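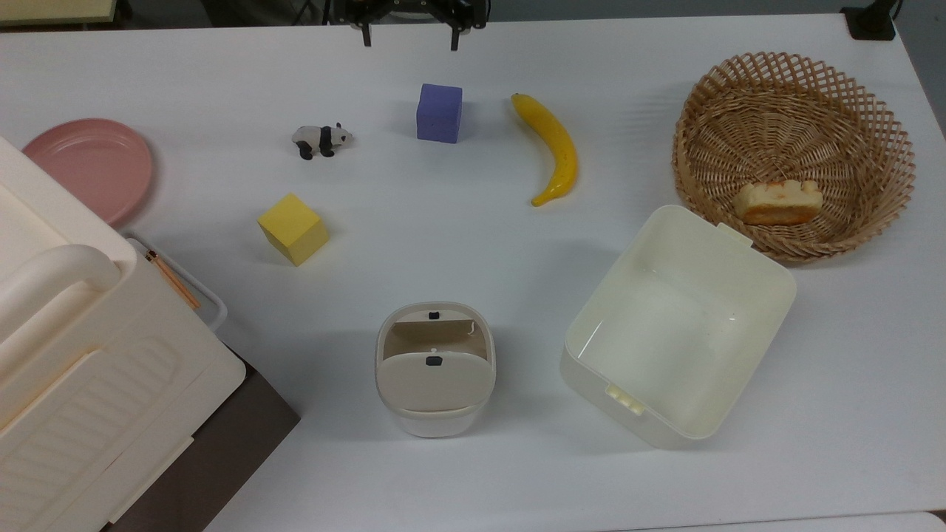
Kidstead's lost property has been moved out of the cupboard under the stairs, and anyone who has opened that cupboard since last spring will understand why. The play centre on Rukine Road is sorting the lot and laying it out a few things at a time on a white table, so that families can come and claim what is theirs. Tuesday-group parents may wish to know that a small panda is among the items, lying on its side between a yellow foam cube and a purple one. There is a pink plate as well, round and shallow, half tucked behind a big cream storage box, and a pencil which has been given a tray to itself.

The sorting began after the annual stocktake, when the centre's manager, Radka Nikolovski, was asked to put a figure on the toys, cups, shoes and sundries in the building. The figure was 2,087. Of these, 300 turned out to belong to other people.

"I had assumed we were good at giving things back," she said. "We are very good at putting things in the cupboard."

Under the old system, an object found on the floor at closing time went into a carrier bag, and the carrier bag went on top of the previous carrier bag. Staff wrote the date on each one. Unfortunately they wrote it on the side that faced the wall. One bag from last April was found to contain a single mitten, a wooden spoon and a packed lunch, the last of which has not been put on display.

Foam cubes have caused the most discussion. Kidstead owns a great many, bought in several batches over the years, and a fair number of children arrive with their own. The two sorts are the same to look at and the same to sit on. Parents at the first claiming session were invited to say which were theirs, and two families laid confident claim to one green cube. It was awarded to the child who was already holding it.

The panda has had more enquiries than anything else so far, all of them from children who would like a panda. None has yet been able to say when they lost one. Ms Nikolovski has ruled that "I lost it just now" is not an acceptable answer, and has asked that grown-ups refrain from coaching.

Plates are a quieter matter. The centre stopped providing its own after the summer party and asked everyone to bring one from home, a request that was followed to the letter by people who then went home without them. Any plate still unclaimed at the end will join the play kitchen, where standards of washing-up are relaxed.

Storage for whatever is left over was to have been a set of shelves from Brolano, paid for with the £400 raised at the autumn raffle. The shelves have been delivered twice, both times to the dental surgery on Plattner Street, which has been very decent about it and is said to be using one as somewhere to stand a fern. Until they arrive the sorted things are going into plastic boxes with labels on the lids. The boxes are then stacked, which hides the labels. A second set of labels, for the fronts, has been ordered.

Claiming sessions run at the end of each morning group and last until the room is wanted for lunch. Families are asked to describe what they are looking for at the door before going in to look for it. This has slowed the queue a good deal, and one father spent some time explaining the difference between his daughter's blue cup and other blue cups before remembering that it was in the car.

Items will be kept for the rest of the term. After that, anything in good order will be added to Kidstead's own stock and the rest given to the charity shop next door, where most of it is expected to be bought by the people who lost it. The centre would also like to hear from whoever owns the left-foot wellington, size seven, adult. It has been there longer than the manager.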